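Lekumstead Community Kitchen
Minutes of the February planning meeting

Chair: Hemant Thakur
Apologies: the Wanigasekara family

1. Minutes of the last meeting
Approved with one correction. The balance should have read $3,571.

2. Table layout
Hemant went over the plan for marking out work areas with blue tape. Members were asked whether the tape should go straight on a surface or over brown paper. Paper is easier to change after a class, but it creases, and the lines tend to wander. It was agreed that straight lines matter less than everyone knowing which section is theirs. 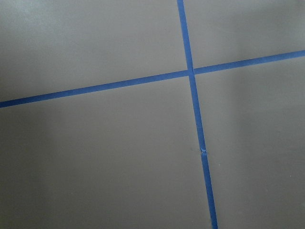
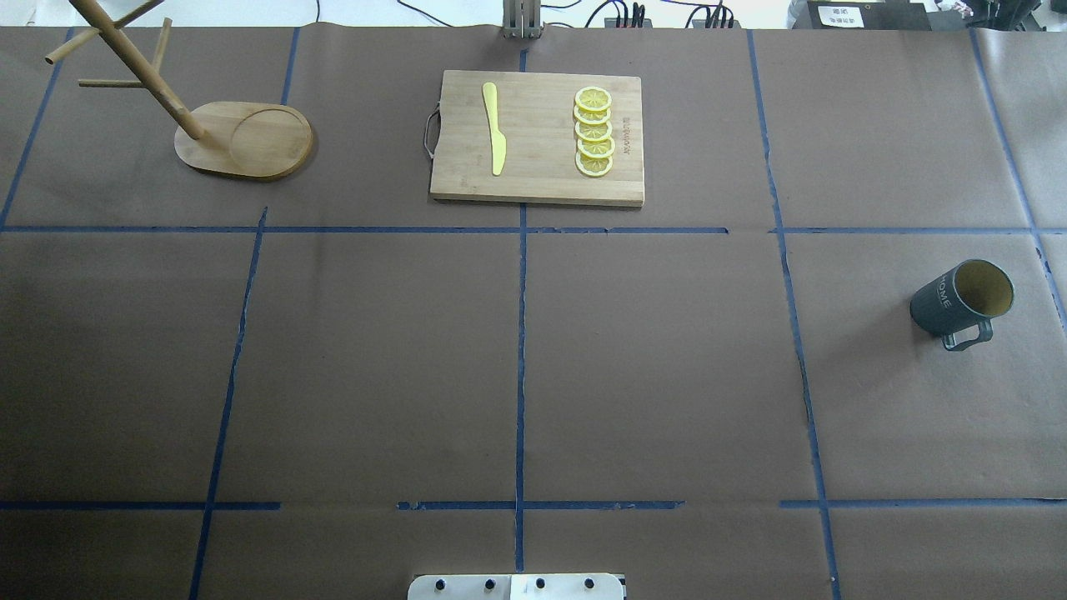 Blue tape dividing lines, first on gray and then on brown paper with the mug tree and cutting board set out.

Agreed: brown paper for classes, tape only for storage days. Paper to be changed after each class.

3. Small equipment
The wooden mug tree was discussed. One member wanted it on the counter by the sink — others felt it should stay with the class items. Left with the class items for now.
Yellow plastic knives are to be used for the children's lemonade class. Metal knives stay in the locked drawer.

4. Supplies
Fokent quoted for 10 rolls of tape. Famska has not replied. Hemant to call them before the order goes in. Spending limit for tape and paper set at $60.

5. Other business
The back door is sticking again. Class sign-up sheets to go up at the front desk by the end of the month.

Meeting closed at 8:40 p.m.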